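Ticket 641 — Demo station, sweeping task: gripper stops before it closes
Site: Fokport, hall 22
Opened: June 3, 2023
Status: Waiting for customer
Priority: High (open day)

We are preparing the sweeping station for the open day at Huselier and we have a problem with the gripper. On the controller it stops with code 737 when the fingers should close on the dustpan handle. In the morning it was good, after lunch it came four times in nine tries.

What I did until now:
- Restarted the controller. No change.
- Changed the finger pads for the second set. No change.
- Lowered the closing speed to half. The code came later, but it came.
- Went back to the settings file from the Weidemann visit. With this one I had two good runs and then 737 again.

The log also shows 686 one time, directly after the restart. I do not find this number in the manual — maybe it is not important.

The setup is the same as in the demonstration plan: dustpan in the middle, torn tissue paper on the right side, brush behind the paper.
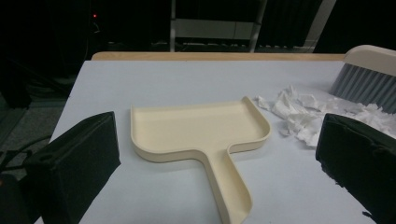 Platov support: Thank you for the clear list. Code 737 is a timeout on the finger position, and 686 is only a notice after restart, so you can ignore it. Please run the finger calibration again with the new pads mounted, then send us the complete log. Do not change the speed for now.

Calibration is started. I will send the log when it is finished.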